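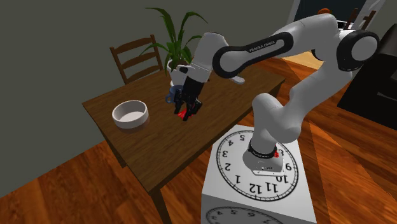 Ticket: Batch conversion stops partway, audio drifts on long files
Product: Tudis Convert, desktop edition
Component: Batch queue / container remux
Priority: Normal
Status: Resolved, workaround published, fix pending in next maintenance build

Reported problem

Customer is converting an archive of MPEG-2 program streams (.mpg, .vob) to MP4 with H.264 video and AAC audio. Source folder holds 2,955 files on a network share. The queue loads without error, starts normally and stops after file 37. No dialog is shown. The progress bar stays at its last position and the Cancel button is grayed out. The process has to be ended from the system task manager.

Customer also reports that in finished files longer than an hour, sound runs behind picture by the end. Short clips are fine.

Environment

Windows 11, 64-bit, 32 GB memory
Output folder on local SSD
Hardware encoding enabled
Preset: MP4 / Same as source / High quality
Itent shell extension installed (adds right-click conversion entries)
Share is served by a NAS with host name Kawaguchi

Entry 1, support

Asked for the application log, the queue file and one source file that shows the drift. Asked customer to set logging to Verbose under Preferences > Advanced, restart the application and run the queue again until it stops.

Entry 2, customer

Log and queue file attached. Second run stopped at file 37 again. Removed that file from the queue and ran a third time. It stopped at the file that moved up into the same slot. Both files convert without trouble when added alone.

Entry 3, support

The files themselves are ruled out. The last lines of the log are the same in all three runs:

[queue] item 37 state=PREPARE
[probe] open source, timeout=0
[probe] waiting for handle

The worker opens the source to read stream information and never gets a handle back. With timeout=0 the probe waits forever, so the queue has no way to mark the item as failed and move on. The grayed-out Cancel button follows from this, as Cancel is only accepted between probe and encode.

Requested two tests.

Test A: copy 100 files to a local folder, queue from there.
Test B: same files from the share, Itent shell extension disabled, reboot before starting.

Entry 4, customer

Test A: completed, all files converted.
Test B: completed, all files converted.
Ran Test B again with the extension turned back on. Stopped at file 37.

Entry 5, support

Result points to handles left open on the share. The shell extension reads each source once to build its preview entry and does not release the file when the path is a UNC path. Every queued item then holds one session handle from the extension and one or more from the probe. Once the limit set on the NAS is reached, the next open request is left waiting. Local paths are not affected.

Please check the per-user open file limit on Kawaguchi. In the NAS admin page it should be under File Services > SMB > Advanced.

Entry 6, customer

Limit is set to 95. I did not set this, it must have come over with an older configuration. Raised it to 2,000 and restarted the SMB service. Queue is now past the old stopping point with the extension on, but I can see the open file count climbing the whole time.

Entry 7, support

Raising the limit only delays the stop. With a queue of this size the count will reach the new limit before the job ends. Leave the extension disabled for the full run. Steps:

1. Close Tudis Convert.
2. Open the Itent settings panel, Integration tab.
3. Clear "Show conversion entries in file manager."
4. Clear "Build previews in background." This box stays active even when the first one is off.
5. Sign out and sign back in.
6. On the NAS, confirm that the open file count has gone back to idle before starting the queue.

If mapped drive letters are in use, note that they resolve to the same UNC path and do not avoid the problem.

Entry 8, support (audio drift)

Sample file checked. Video is 29.97 fps, interlaced. Audio is AC-3, 48 kHz. Start timestamps for the two streams match, so this is not a fixed offset. The audio timestamps contain small gaps at each chapter boundary, probably from the original recorder. Default behavior in the current build is to close gaps in video and fill gaps in audio with silence. Each boundary adds a small delay to the sound. A short clip has one or two boundaries and the error is not noticeable. A long recording has many.

Change these settings in the preset:

Timestamps: Preserve source (default is Regenerate)
Audio sync: Resample to clock
Frame rate: 29.97 constant
Deinterlace: leave at current value

Save under a new preset name. Editing the built-in preset does not stick after a restart. This is a known issue and is tracked separately.

Entry 9, customer

Converted the sample again with the new preset. Sync is correct at the end of the file. Also tried one of the worst ones, nearly two hours long, and it is correct too. One side effect: the output has a short black section at the first chapter mark that was not there before.

Entry 10, support

Expected with Preserve source when the first video packet after a gap is not a keyframe. The decoder has no reference picture and outputs black until the next one. To remove it, set Advanced > Decoder > Hold last frame on gap. Encoding time goes up slightly. Hardware decoding must be off for this option to take effect; hardware encoding can stay on.

Entry 11, customer

Confirmed, black section is gone. Full queue started Wednesday evening with the extension disabled, new preset, output to local disk. Will report.

Entry 12, customer

Queue finished. Four items marked Failed, all zero-byte files in the source folder. No stops. Spot checks on long files are in sync.

Resolution

Cause 1: open handles from shell extension on UNC paths, combined with probe timeout of zero.
Cause 2: silence inserted at audio timestamp gaps under default preset.

Follow-up

Probe timeout will default to 30 seconds in the next maintenance build, code name Bromutine. Items that time out will be marked Failed and skipped. Handle release in the shell extension is filed as a separate defect. No change to the default timestamp setting is planned at this time.

Ticket closed. Replies to this thread will reopen it.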